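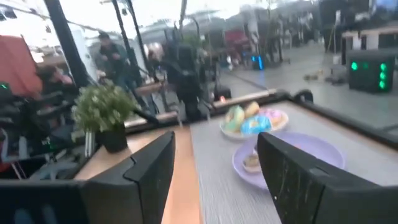

Right, play kitchen food. I have opinions and a cup of tea, so this is going to be a thread. I've been putting together a pretend café for the little ones' corner and I'm completely hooked on it. The donuts are the stars, obviously. Blue icing, pink icing with tiny sprinkles, a pale green and yellow one, all heaped on a cream plate as if someone's just put them out for the morning rush. I could look at that blue all day!

First thing I've learned: plates matter more than food. I had everything in a basket to begin with and the children just tipped it out and wandered off. Put the same bits on a plate and suddenly there's a waiter, a queue and somebody complaining about the service.

Lavender plate for the pastry, by the way. I went back and forth on whether the colours should match and decided no. Cafés I like never match.

Also, a plant. Get a plant on the table! Mine's a bushy one in a small black pot and it does so much work. Takes it from "toys on a table" to "somewhere you might sit down".

Someone's asked about budget. I gave myself 600 kronor for the whole corner and I've got 49 left, which I'm saving for a bell. There has to be a bell.

Most of the donuts came from a second-hand bundle on Stillitz. The listing said "play food, mixed" and the photo was so dark I thought I was buying vegetables. Best surprise of the winter.

The pastry was from a different seller and it's a bit beige and brown next to the others, bless it. It's the one the grown-ups always pick up first though. I think we all secretly want the plain one.

Menu! I wrote one on the back of a cereal box. Donut, 14. Pastry, 14. Everything is 14 because that's my niece's favourite number and she was in charge of pricing. Coffee is 400. She says coffee is for adults and adults have jobs.

(I've paid it. Twice. In buttons.)

Bethel Chala replied to say her lot play "closed café", where you turn up and they tell you it's closed. That's the entire game. They do it for an hour. Bethel, I love this so much, please tell them I'd like a table when they reopen.

Things I'd leave out if you're starting one of these: tiny cutlery (goes missing by lunchtime), paper napkins (confetti), anything that rolls. I bought a bag of little round peas and I'm still finding them in my slippers.

Things I'd put in: a notepad and a fat pencil for taking orders. My niece can't really write yet so every order is a wiggly line, and she reads them back with total confidence. "One blue, one blue, one pink, and you said no sprinkles." I did not say no sprinkles.

Small practical one. Keep the pile of donuts small. When I put out every single thing we own, it gets ignored. A handful on one plate and one thing on another, and they'll start arranging it themselves. You can swap pieces in and out each week and it feels new every time.

Washing: warm water, bit of washing-up liquid, old toothbrush for the icing grooves, then leave them out on a tea towel overnight. I've got some very clean donuts now and it was weirdly relaxing. Put the radio on and do the lot.

Name of the café is still being argued over. Current options are Belay (my brother's, he climbs, it's all he talks about), Iditz (my niece's, not a word, she won't explain) and Stenura, which is what she called the sofa when she was two. I'm voting Stenura. It sounds like a proper place by the sea with good buns.

Next plan for February is savoury. I want sandwiches with layers you can take apart, and maybe a soup, though I don't know how you do a good pretend soup. Felt? A brown button in a bowl? If you've cracked soup, please, my replies are open.

Oh, and the green and yellow donut. We've had a long debate about the flavour. I said pistachio and lemon. My niece said "grass and sun". Menu's been updated.

21 January 2021, for my own records: first day she let me be the waiter. I got one order wrong and was sent home early.

Will post the bell when I find the right one. It needs to be a proper ding.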